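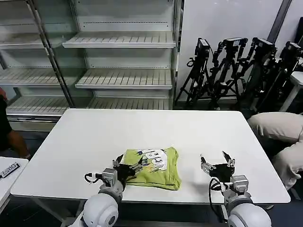 Lime-green tee, folded, left gripper on the edge of it.

Clundus two-arm folding kit: first impressions

foldfan_86
So excited to finally post about this! I've been trying the Clundus kit on t-shirts (two arms, a gripper on each) and I'm hooked. Setup took me 37 minutes with the Cuvach mounting guide open next to me, and the arms reach a plain table nicely.

oyelaran_b
Nice and compact! But what's the price again? The Oyelaran kit does towels for less.

foldfan_86
Towels are flat, though — sleeves are the hard part. Here's one with both grippers on the shirt, an end each.

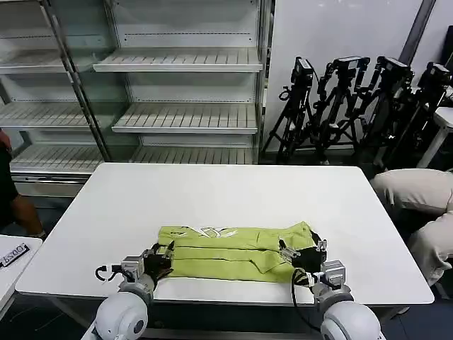 Replies: is it worth it?

sekwood_dan
I disagree with the hype. My old Sekwood arms did 20 shirts before I had to reset anything, and the grippers were simpler to clean.

Zamfira Bălan
Simpler, sure, but mine kept dropping thin cotton. I love the thin fingers on this one. Would still wait for the November update before buying.

foldfan_86
Fair! I'd buy it again tomorrow, update or no update.

Recent threads
Cuvach guide, page 38: which bolts?
Sekwood arms, cleaning tips
Folding hoodies, anyone?

Comments
tinker_lu: Please try a button-down next!
marl_k: Still team Sekwood.

Contact | © 2023 | Back to top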